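Ticket: Carry-on lane 3, repeated false "dense object" alarms after software update
Status: Resolved – monitoring
Opened: October 10, 2022
Site: Flavach terminal, passenger checkpoint
Equipment: Trakex cabin baggage scanner, Joubert tray return
Assigned to: Reet Kazlauskienė

Problem as reported
Lane 3 is sending bags to secondary search with a weapon-class alert, and the search finds nothing. Lanes 1 and 2 run the same software build and do not show the fault. The shift supervisor has asked whether the alert threshold can be lowered on lane 3 until this is fixed.

Reply to supervisor
No. Threshold changes on a live lane need sign-off from the security manager, and the threshold is not the cause. Continue to search every alerted bag. If the queue backs up, close lane 3 and move staff to lane 2.

Checks done
Detector self-test: pass.
Belt speed: within limits.
Test piece (handgun profile, in standard test bag): detected on 25 of 25 passes, so the lane is not missing threats.
Empty tray: alert raised on 3 of 25 passes. This should be zero.
Same trays run through lane 2: no alerts.

Log export pulled for the September period. No empty-tray alerts before the update. After the update, every false alert has the same flag, TRAY_REF_MISMATCH, followed by the weapon-class result.
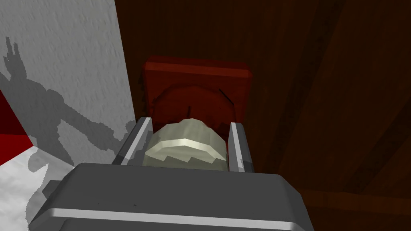

Simulated view from behind the gripper, both fingers extended forward.

Cause
The update replaced the tray reference file on all lanes. Lane 3 kept its old calibration offset because the restore script ran before the new file had finished copying. The scanner then subtracted the tray outline in the wrong position, and the leftover edge was read as a dense strip. Whether it alerted depended on how the tray sat on the belt.

Fix
1. Lane closed and logged out at the operator console.
2. Old offset file renamed, not deleted.
3. Reference scan repeated with a clean tray, centered, then rotated end for end.
4. New offset saved and scanner restarted.
5. Empty-tray test repeated for 1,000 passes overnight. No alerts.
6. Test piece repeated for 25 passes. All detected.

Lane reopened for the morning shift. Offset file copied to the Plirnalura backup share.

Open items
Vendor has been asked to make the restore script wait for the copy to complete – no date given yet. Until then, compare the file time stamps by hand after any update, before the lane is opened.
Ticket stays in monitoring for 2 weeks. Report any further TRAY_REF_MISMATCH flag here and do not open a new ticket.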